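关于我们
发布于2018年5月 文/安塞尔莫·索特洛(Anselmo Sotelo)
分类:公司介绍 | 设备选型与预算

大家好,我是安塞尔莫,帕坦斯(Patance)的创始人之一,现在主要管采购咨询这一块。同事催了我好久,说官网的“关于我们”还是三年前那几行字,什么“致力于为客户提供优质服务”,看完等于没看。行吧,我自己来写,写得啰嗦一点,您多担待。

先说我们是干什么的。一句话:帮人花钱买机器人和自动化设备,顺便帮人少花一点。我们自己不造设备,也不做代理,不拿厂家返点。客户找到我们的时候,手里一般有两样东西:一个大概的想法,和一笔已经批下来、或者快要批下来的钱。我们要做的就是把这两样东西对上。听起来很简单对吧?可我见过太多对不上的了——钱批少了的,钱批多了结果全砸在一台机器上的,机器到了才发现门口进不去的(真事,最后拆了一扇玻璃门)。

公司是怎么来的呢?我以前在一家做包装的厂里管设备,厂里买过一套码垛的机械臂,报价单厚厚一沓,我翻了两个晚上,觉得自己看懂了。等货到了才知道,底座要另买,安全围栏要另买,培训只含一天,软件第二年开始收年费。那一年我在财务面前基本抬不起头。后来我就养成了一个习惯,凡是报价单,先看没写什么,再看写了什么。离开那家厂以后,有朋友找我帮忙看单子,看着看着就成了生意。

现在我们团队不大,坐在同一层楼里,喊一嗓子都听得见。到目前为止我们一共看过831份报价单,这个数字我记得特别清楚,因为我们有一张共享表格,每看完一份就加一行,谁忘了加谁请大家喝奶茶。做成整套方案、从预算一直跟到验收的项目有36个。有工厂,有仓库,有职业学校,也有做研究的团队,最近两年后面这一类明显多起来了。

说到研究团队和学校,我得多讲几句,他们的预算跟工厂完全是两种写法。工厂买设备算的是回本,一台机器顶几个班,多久把钱挣回来,账很好算。做数据采集、做教学的就不一样了,他们买的东西零零碎碎:手持夹爪、背负式的设备、定位用的标记、线缆、充电器、备用电池,还有一堆您想都想不到的小配件。单件都不算贵,加在一起吓人一跳。而且这些东西是给人拿着用的,人会累,会磕碰,指垫会磨损,所以易损件一定要单独列一行,千万别塞到“其他”里面去。“其他”这一行是最容易被砍掉的,砍完您就知道疼了。
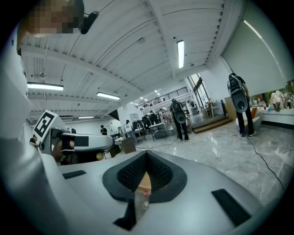 场地也是一笔钱,很多人第一版预算里压根没有这一项。您要几组人同时干活,每组之间留多大的地方,线从哪儿走,插座够不够,灯光稳不稳定,地面滑不滑,这些都要提前想。我们的做法很土,就是人先去现场走一圈,拿卷尺量,拿胶带在地上贴,贴完了请实际干活的人站进去比划比划。经常一比划就发现,原来计划买六套的,场地最多摆四套,那剩下两套的钱拿去买备件和培训多好呀!

有个项目我特别喜欢拿出来讲,就是凡怀克(Van Wyk)培训中心那一次。他们最早的想法是买一台很大很漂亮的机械臂放在大厅里,参观的人一进门就能看见。我理解,真的,谁不喜欢漂亮的东西。可是我们坐下来一聊,他们一期有20个学员,一台机器,大家轮着摸,一个上午每人摸不了几分钟。后来方案改成一批轻便的手持设备加两台小型协作臂,大厅那台先缓一缓。负责人一开始脸色不太好看(哈哈,现在我们关系很好),等第一期学员结业,他主动打电话来问第二批怎么买。

再讲一个没那么顺的。罗尔登(Rolden)仓库那单,我们预算做得很细,细到扎带都列进去了,偏偏漏了一件事:他们十二月是旺季,现场根本不让外人进。设备到了港,人进不去,箱子在外面的库房里放了整整一个月,仓储费是我们跟客户一家一半掏的。从那以后,我们的计划表第一页就问客户:哪几个月您这儿不能动?这个问题不花钱,可我们是花了钱才学会问的。

您可能想知道跟我们合作大概是个什么流程。一般是先聊一次,不收费,电话或者当面都行,您把想做的事、手里的钱、着急的程度跟我们说说。这三样里“着急的程度”最要紧,很多人不好意思说,觉得一说着急就会被宰。跟我们说没关系,我们不卖设备,宰不着您。聊完以后我们会写一份两三页的东西,里面是建议的设备清单、三档预算,还有我们觉得现在不该买的东西。最后这部分客户读得最仔细,有时候还会拿回来跟我们吵,吵得好,吵清楚了后面省事。

接下来就是询价。我们会同时问几家,把各家的报价拆开,一行一行摆到同一张表里,含税的不含税的,含运费的不含运费的,保修一年的两年的,全部拉平了再比。为了干这件事,我们自己写了一个小工具,名字叫Udex,其实就是一张长得比较聪明的表格,目前里面存了755种配件和耗材的历史价格。它长得不好看,配色还是我选的,同事们意见很大,不过用起来是真快。客户要是想看,来办公室我们打开给您看,随便翻。

再往后是签合同、排到货、盯安装、做验收。验收我们一定会到场,而且一定会拉着每天要用这台设备的人一起验。领导点头不算数,得是操作的人自己上手,自己开机,自己换一次零件,自己把报错清掉,这样才算完。有的供应商嫌我们烦,说别的客户半天就签字了。那也没办法,我们就是这么烦的人。

收费这块也说一下,省得您打电话来的时候绕弯子。我们按项目收固定的咨询费,开工前谈好,写在合同里,设备买贵了买便宜了我们都收一样的钱。小项目,比如只想让我们帮忙看一份报价单,也可以,按份收,一般隔天就给您回话。学校和公益性质的培训机构有折扣,直接问就行,别客气。

哦对了,还有人问我们做不做二手设备。做,但是慢一点。二手的东西我们得亲眼看过才敢写进清单,看运行小时数,看保养记录,看控制柜里面的灰,还得问清楚软件授权能不能转过来。授权转不了的,再便宜也劝您别要。租赁也可以聊,特别是那种只做几个月的项目,租往往比买合适,期满了还回去,也不用操心放在哪里。

我们办公室常年有咖啡,也有茶,茶比咖啡好。会议室的墙上贴着几份我们自己早年做砸了的预算表,欢迎来看,上面的红笔都是我画的。手里有报价单拿不准的,带着来就行,打印的、手机里拍的都可以,纸皱了也没关系。来之前给前台打个电话,我要是在,就我来泡茶。

标签:机器人采购 / 自动化预算 / 设备规划 / 关于帕坦斯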